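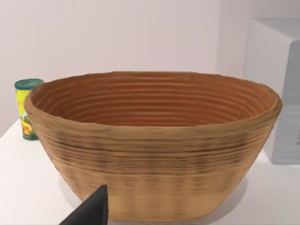 Basket, can, white box. Simulated white tabletop, view from the gripper end.

Spent my lunch hour going through the vendor packs for the November equipment round. Thread, mostly grumbling.

We're a small bakery supply outfit. The job on the table is moving proofing baskets from a bench to a rack. One shape of basket, more or less. Three quotes so far: Bormont, Barkita and Bredon.

All of them lead with simulation now. Fine. Sim is cheap and I'd sooner see a bad grasp on a screen than on my floor. But I'm being asked to sign for hardware, and a render doesn't weigh anything.

Look at that basket. Wide rim, sides that flare out, ridges all the way down. The render does a decent job of the ridges. Does it do the flour in them? Does it do a rim that gives a little when you pinch it? I asked Bormont. I got a brochure.

Also the size. The thing takes up most of the view. My first question to any gripper salesman is how wide it opens, and my second is what it does with something wider than that. "Rim grasp" is the usual answer. OK, then quote me a rim grasp with a full load of dough in it.

Money. Barkita wants 2,485 a month on a lease, fingers not included. A set of fingers is 352. I asked how long a set lasts and was told it depends on use. Our use is baskets. I said so in the first email.

Bredon is cheaper up front and then bills 602 per site visit. So the price is whatever you think your luck is going to be. I put four visits in the first-year budget and my boss asked why so few — good question.

The one I halfway trust is Gebreyes, who do integration only and don't sell arms. They want 200 real picks, on our bench, with our baskets, before anybody talks about a contract. They charge for the day. I'm happy to pay it.

Stuff I'm adding to the request before it goes back out:
— spare fingers priced on the same page as the arm
— pick results on real baskets, failures listed
— who pays when we change basket suppliers
— time to clean it, in minutes, by one person

If a vendor can't fill in the second line, they can keep their sim results.

Replies due back Fri 31 July. Bormont has already asked for an extension. I said no.

Someone asked if I'm against the whole idea. No, my wrists hurt and I'd love one. I just want the number at the bottom to be the number.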